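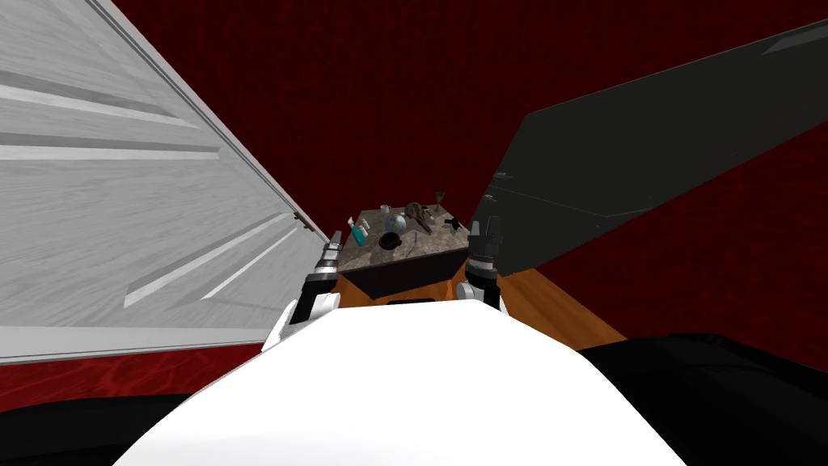

Can it clear a cluttered side table yet?
Posted 20 April 2025 by Marleny Cuervo

ok so my one chore dream is a machine that clears the junk off the little table by my front door. Not folding, not cooking, just pick the stuff up, dust the top, put the stuff back. I've been fooling around with a simulated version of it at home. Two arms, a marble-top table and the kind of clutter people really own: teal bottle, globe, a skull ornament, a wine glass in the back corner. I've tried 214 runs now and I'm still not ready to say yes. What do you all think, are we there?

deligiannis_fan
Nope. I work second shift at a parts distributor and we trialed a picking arm last July. Great with boxes. Somebody put a bag of gaskets in the tote and it just sat there thinking. Your table is worse than a tote because everything on it is a different shape.

okmont77
I'd push back on that a little. Different shapes is mostly a solved problem if nothing's touching. What gets you is the order. Go for the globe first and you've got that black bowl sitting right in front of it. Start at the ends and work in, same as I would with my own two hands.

Marleny Cuervo
Yeah the order is what I keep going back and forth on! Here's one from the same setup so you can see what I mean about the left side.

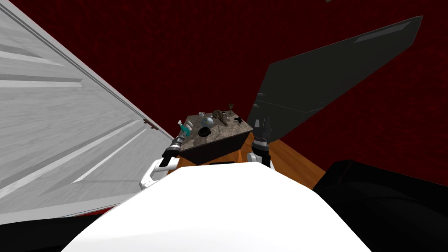
Left gripper pointing at the teal bottle end, right one up by the front corner.

The bottle is the easy one to reach for on that side. The wine glass is what makes me sweat. It's way in the back right and you'd have to come over or around the other stuff to get to it.

trerness_tom
A wine glass in simulation isn't a wine glass though. Mine at home has a greasy thumbprint on it and a stem about as thick as a pencil lead. I'd let a robot have the globe and the skull all day long. Not the glass. My wife would have me out on the porch with it.

deligiannis_fan
This is what I'm saying. And even if it gets everything off, where does it PUT it? The floor? You need a second surface or you're just moving the mess.

okmont77
A tray. Cheap tray from the dollar store, problem gone. You guys always want the robot to do it the hard way.

starnmont_liz
Jumping in from the cleaning side, I did houses for 10 years. A table like that took me maybe 2 minutes, and most of it was the dusting. I never took everything off either. I'd slide half over, wipe, slide it back, wipe the other half. Has anyone taught one to slide things? Seems like a lot less to go wrong than picking up a glass by the stem.

Marleny Cuervo
Liz I love this and I feel a little dumb, I've only ever been thinking pick and place. Sliding the small stuff makes total sense. Not sure about the globe, it's on a stand and I could see it tipping.
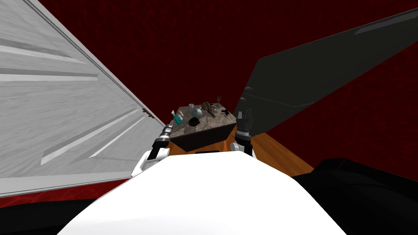

Re: sliding instead of lifting

trerness_tom
Push low on the stand and it should be ok. I'd worry more about whatever those little dark things are over on the right edge. One good shove and they're on the floor.

starnmont_liz
So push toward the middle, never toward an edge. First thing I taught every new girl on my crew.

deligiannis_fan
Still say no for real houses. Ask me again in 4 years. But I'd watch the sliding one.

okmont77
I'd call it a yes for a bare table with a tray next to it, and a maybe for this one. Marleny, post it when you've tried Liz's way, and leave the glass where it is for the first few.

Marleny Cuervo
Will do. Setting it up tonight, bowl first.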